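The bag under the sink

Most kitchens in Drurby have one: a carrier bag stuffed with other carrier bags, hung on a hook or wedged behind the bleach. When the Parport market traders started charging for bags, people expected those hoards to shrink. They haven't.

Angharad Gwilliam sold fruit on the market for years and still keeps hers in a drawer. "You'd be daft to throw a good bag out," she says. Her mother washed them and pegged them on the line, which was common enough on the Eltoslow estate at the time. 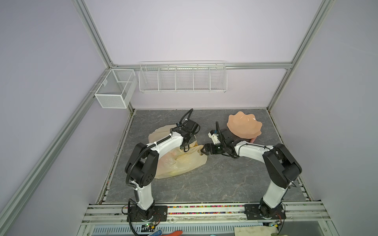 The charge did change what happens at the till. Shoppers bring a bag or carry things home in their arms. One stall on Perron Street gave out 1,021 thin bags in June before the charge, and 854 in the same month a year later. The drop is smaller than the council wanted — people still forget, and wet fish has to go in something.

Thin bags are awkward to recycle. The film wraps itself round sorting machinery, so most kerbside rounds won't take it. Drurby has 2 drop-off points, both at supermarkets, and both fill up quickly after a weekend.

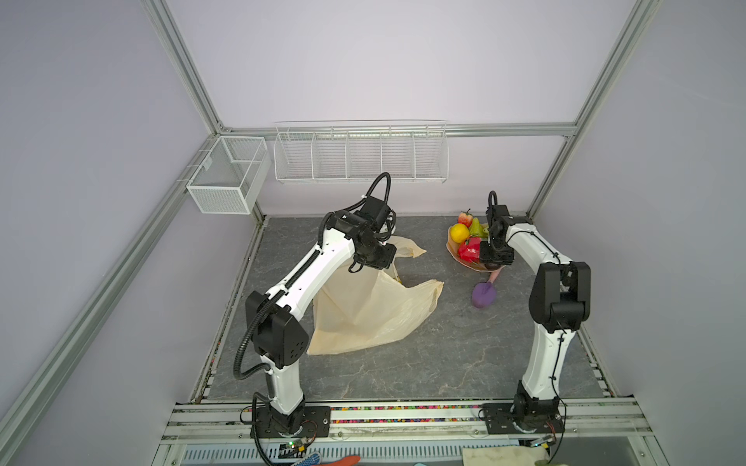

A thin carrier bag with its handles spread.

Gwilliam's advice is to keep the ones without holes and fold them flat. She presses the air out, folds the bag lengthways into a strip, then turns it over on itself in triangles until the handles tuck in. A drawer will hold far more that way, and you can slip one in a coat pocket.

Older bags go brittle if they are left in sunlight, so a shed window is a poor place for them.

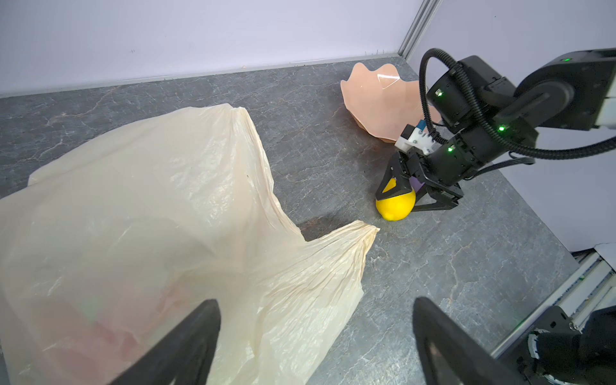 What to do with the torn ones

Use them to line a small bin, or pack them round crockery when you move house. After that, take them to a drop-off point, clean and dry, with any receipts taken out. The one by the Parport bus stands opens at eight.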